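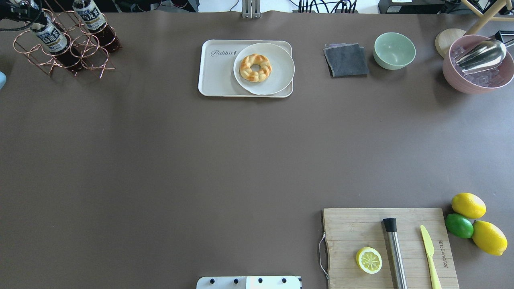
28 October 2023

First frost! I went out in my robe before the coffee was done and the whole yard was gray and crunchy, even the garden hose. I stood there grinning like a kid until my feet hurt.

I'd pulled the last of the peppers in yesterday evening, thank goodness, because Firouzeh texted from up the hill to say it would be colder than the forecast, and she is always right about that. So now I have a bucket of green ones and a few that were trying very hard to be red. Pickles tonight, maybe.

The big thing today was the bulbs. I finally picked up my share of the group order from Daneshvar (Ramiro drove over to Wurbridge with me, and we split the gas). 148 tulips and 100 crocuses, and I swear the bag looked smaller in the catalog. The tulips are mostly the dark purple ones, plus a handful of a fringed orange that I talked myself into at the last minute and already love. I can't wait for those. I'm putting them by the mailbox where people walk by.

Got the whole strip along the front walk done before lunch. The frost was only on the very top, and underneath the soil was soft and dark and full of worms. Such good worms this year! Three years ago that bed was clay you could have made a bowl out of. All those leaves did it, I'm sure, and the coffee grounds from Parvaneh's bakery. I have to remember to take her a bunch in April.

Ramiro stayed to dig for an hour and told me I plant too close together. He plants in rows, like a bank. I want them jammed in so there's no dirt showing. We agreed he could have the side by the fence and do it his way, and we'll see in spring whose is better.

Squirrels were watching the entire time. I put chicken wire over the crocuses and weighed it down with bricks, and I shook a whole jar of old chili powder over the tulips, which made me sneeze for ten minutes.

Still to do: the mailbox, the garlic (should be in already, oh well), drain the rain barrel, bring in the rosemary before it sulks. The fig needs wrapping too and I'm out of burlap. Ask Pankaj if he has any left.

My back is wrecked and there's dirt in my ears. Soup from the freezer, then a very hot bath, then the seed catalog that came today. It has a page and a half of sweet peas in it and I haven't let myself look yet.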